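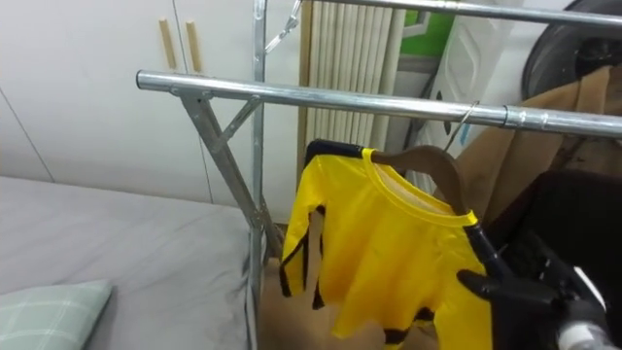
Lower rail with a small long-sleeved top on a wooden hanger. Joint collar visible on the rail.

Stakell two-rail garment and drying rack

Product type: freestanding indoor rack, tubular, two horizontal rails
Range: Stakell
Supplied by: Langlois
Finish: bright, reflective
Tube material: 316 stainless steel
Width between uprights: 800 mm
Drop from upper rail to lower rail: 400 mm
Load, lower rail: 21 kg, evenly spread
Assembly: two people recommended

General

The Stakell rack is intended for drying and short-term storage of clothing on hangers. It suits laundry rooms, costume stores, nurseries and small utility spaces where a wall-mounted rail is not practical. Both rails accept standard hook hangers in wood, wire or plastic. Clip hangers can be used on either rail.

The lower rail is set at a height suited to short garments: children's tops, shirts, vests and jackets. Long garments go on the upper rail, at the ends, where they do not hang across the lower one. Full-length coats and dresses should not be doubled over the lower rail while wet. The fold line dries last and can hold a crease.

Frame

Each upright is braced at the base by a long diagonal tube. A short diagonal strut ties the upright to the lower rail and limits side sway when hangers are moved along. The lower rail is made in two sections joined by a collar. Hanger hooks do not slide freely over the collar – lift them across.

The collar screw is tightened with the supplied key. Check it after the first week of use and again whenever the rack has been moved. If the rail turns by hand, the collar is loose.

Hanging children's knitwear and stretch tops

Use a hanger no wider than the shoulder seam. An oversized hanger leaves points in the sleeve head, and on stretch fabric these may not wash out. Insert the hanger from the hem, not through the neckline; a ribbed collar that is pulled over a wooden hanger loses its shape quickly.

Garments with contrast stripes or panels in dark colors should hang clear of the next item by a hand's width until dry. Let the sleeves hang straight. Empty the pockets.

Assembly

1. Lay both uprights on a soft floor covering.
2. Fit the diagonal braces, finger tight.
3. Join the two sections of the lower rail at the collar.
4. Attach the lower rail, then the short struts.
5. Stand the frame up and fit the upper rail.
6. Level the rack and tighten all fixings.

Do not fully tighten any fixing before step 6.

Care

Wipe with a damp cloth and dry the tube. Do not use bleach, chlorine cleaners or abrasive pads. Water marks come off with diluted white vinegar. Fabric softener residue on the rails makes hooks drag – remove it with warm soapy water.

Accessories

Eklow hanger, wood, child size
Eklow hanger, wood, adult size
Cikitell wire clip, for single socks and gloves
Replacement collar with screw and key

The Cikitell clip may be hung from either rail and is not included in the rack carton. It is not suitable for heavy items such as wet towels.

Spares and technical questions: Annick Jacquet, Langlois parts desk
Trade orders: Lucienne Pichon

Rail sections are sold in pairs only. State the finish when ordering.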